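Studus soft case, black, reviewed 23 March 2021

I bought this in September to replace an old Lamer that had split at the seams. It holds its shape well enough and the zipper runs smoothly. Mine measures 300 mm across and weighs almost 400 grams empty – heavier than the Lamer, but I don't carry it far. The lining picks up lint and the inside pocket is too shallow for a pen. I would buy it again at the same price, though I'd look at the Siriwan first if you need a shoulder strap.
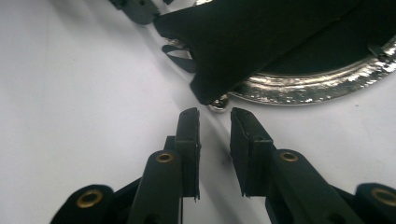
Black item beside a white surface, with a shiny silver rim curving around it.

Four stars.
Kanokwan Prasertsri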